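发件人：Mahtab Najafi
收件人：Istance 厨房改造讨论列表
主题：Re: 台面材料和调料瓶摆放的问题
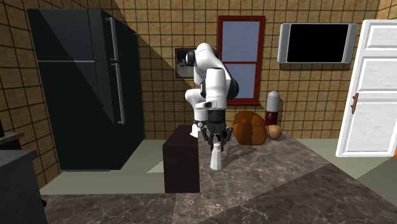 图：渲染的厨房台面，大理石纹，上面立着一只白色小瓶

各位好：

Rostam 周一提的几个问题，我按顺序回复。他的原信引在下面，后面是我的意见。

Rostam Talebi 写道：
> 大家好，我家厨房准备换台面，原来的用了 14 年，水槽边上已经起鼓。
> 想请教几件事：
> 一、大理石到底能不能用在灶台旁边？店里的人说封闭剂涂好就没事，
> 我邻居家的用了两年，上面全是圈。
> 二、油、醋、酱油这些瓶子平时放在哪里比较合理？我太太希望都摆在
> 台面上，我希望台面上什么都没有。
> 三、Jusix 报价 2,448，Nikzad 报价 2,225，都含旧台面拆除。
> 差价值不值得？
> 四、换台面的时候要不要顺便把水槽也换了？
> 谢谢。
> Rostam

关于第一条。大理石的主要成分是碳酸钙，遇酸会有反应。醋、柠檬汁、番茄、葡萄酒留在表面，会留下一块没有光泽的印子。这种印子和污渍是两回事，擦不掉，要重新打磨抛光才能去除。封闭剂的作用是减慢液体渗入石材，对油渍和颜色有用，对酸的腐蚀作用很有限。你邻居家的那些圈，多半就是瓶底和杯底的醋或果汁留下的。

所以能不能用，看你能不能接受它变旧。我家用的是哑光面的浅色大理石，印子有，不对着光看不太明显。抛光面会明显得多。如果你选的是深色抛光面，我建议换成花岗岩或石英石。石英石要注意的是热锅，里面有树脂，刚离火的锅直接放上去可能变色，垫一块锅垫就可以。

另外提醒一点，样品要拿回家看。店里的灯和家里的灯差别很大，我当时选的那块在店里偏白，到家偏黄，退了一次才定下来。样品拿回来以后倒一点白醋，放一夜，第二天早上再看，比听谁讲都清楚。切割剩下的边角料也问他们要一块，以后试清洁剂用得上。

关于第二条。我们家也为这个争过，最后是这样分的：每天都用的三样（食用油、盐、酱油）放在灶台右手边的托盘上，其余的进抽屉。托盘很重要，瓶底的油和醋流到托盘里，不会流到石头上。托盘选带边的，能整个放进水槽里冲洗。不锈钢或者上釉陶瓷都行，竹的我用过一个，缝里发霉，扔了。

油不要紧挨着炉头放，受热受光都坏得快。大瓶油放柜子里，另外分装一小瓶出来用，用完洗净晾干再装，不要直接往旧油上面续。

瓶子最好选底部宽一点的。细高的小瓶好看，也省地方，但是手上有油或者袖子一带就倒。我把细瓶都放进了抽屉，抽屉里用隔板卡住，立着放，瓶盖上贴标签，拉开就能看到名字。抽屉净高要先量好再买瓶子，我买过一套高出一指的，只能送人。

关于第三条。我没有和 Nikzad 打过交道，Sharon 用过，可以请她补充。Jusix 去年给我们家做的，安装质量没有问题，接缝很平，就是工期比说好的晚了两天。比较报价的时候请把下面几项逐一问清楚，写进合同：

水槽开孔和龙头开孔是否另收费
挡水条是否包含，高度多少
边缘倒角是什么形式，换一种要不要加钱
接缝在什么位置，能不能避开水槽
首次封闭处理是否包含
旧台面拆下来之后谁负责运走，你只写了拆除，没写清运

最后一项最容易漏。我们那次旧台面在楼道里放了一个周末，物业来找过我们两次。

接缝的位置请他们在图上画出来。台面如果是 L 形，接缝通常在转角，离水槽近的话以后容易进水，你家原来起鼓的地方我猜就是这个情况，可以拆的时候看一下柜体有没有泡坏。柜体要是泡坏了，新台面铺上去也不平，得先修柜子。

关于第四条。如果现在是台上盆，想改台下盆，就一定要这次一起做，以后再改等于重新换一次台面。如果水槽形式不变，而且状况还好，可以不换，但是原来的开孔尺寸要交给他们，最好让他们上门自己量，不要你量了报过去。尺寸谁量的，出了问题就是谁负责。龙头下面的软管顺手换新的，不贵，装好台面以后再换要钻到柜子里面去。

日常清洁补充几句，前几个月有人问过，我一起写在这里。石材台面用中性洗洁精兑水擦，再用清水擦一遍，最后用干布擦干。不要用除垢剂，不要用醋，网上很多方子是拿白醋除水垢，对大理石正好是破坏。油渍用小苏打加水调成糊，敷在上面盖保鲜膜，放一天揭掉，一次不行再敷一次。敷之前先在不显眼的角上试一下。

Gholamreza 上次提到的 Flurel 封闭剂我还没有试过，请他用满半年以后在列表里说一下效果。检查封闭层是否还有效的办法是滴几滴水，过十分钟看石头颜色有没有变深，变深就该重新涂了。

如果还有人家里是大理石台面，也请回信说说用了多久、是抛光还是哑光、有没有后悔。回复时请把不相关的引文删掉，上一个讨论串引了五层，手机上没法看。

Mahtab

--
Istance 厨房改造讨论列表
退订请发空白邮件至列表地址，主题写“退订”
列表管理：Sándor Farkas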